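Jingyi Cao had already finished her iced tea by the time I found the right diner. There are two on the main drag in Fanville, and I'd picked the wrong one, naturally.

"You walked past three of my yard signs," she said. "Please tell me you noticed them."

I had! They're hard to miss. Cao is running for the Blackwood County commission in a district her party hasn't won in 22 years, and she is spending her summer the old-fashioned way, on porches. Her goal is 3000 doors before the vote. She wouldn't tell me how far along she is, but her shoes looked tired.

I asked what people bring up when they open up, figuring it would be the presidential race. She laughed at me a little.

"The bridge," she said. "I get the bridge, and then I get the bridge again. Somebody will have a flag for one side or the other out front, and we'll talk for ten minutes and the White House never comes up."

The bridge is the one on Pakirberg Road, closed since March, and it has turned a short trip to the high school into a long one. The commission voted to study the repair. Cao thinks that was a dodge, and she says so pretty cheerfully — she says most things cheerfully.

Her opponent, Tzu-hsuan Chien, has been on the commission for eight years and voted for the study. When I called him later he was polite and a bit weary. "I'd love to snap my fingers," he told me. "But I'm not signing a check before I know what we're buying."
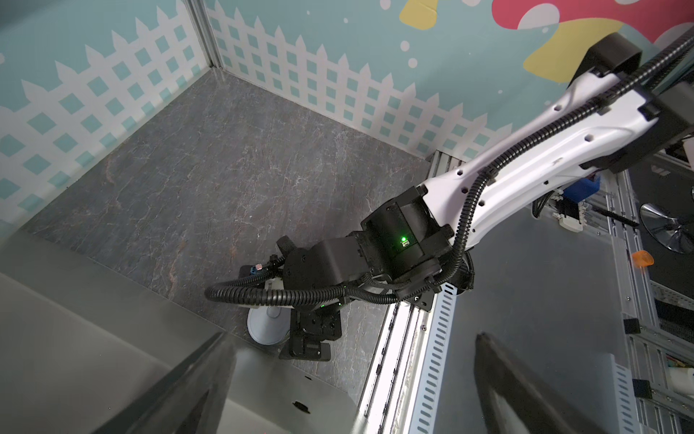

I put that line to Cao over the phone, and there was a long pause. "Okay, that's a good line," she said. "I still think he could have asked for a deadline."

They do agree on some stuff. Both want evening meetings, and both told me the last primary, decided by 100 votes, scared them into taking every precinct seriously (Cao's word was "terrified").

Before I left the diner I asked whether she'd run again if she loses. She was already digging through her bag for more flyers.

"Ask me after the bridge opens," she said, and went off to do the rest of Plunum Street.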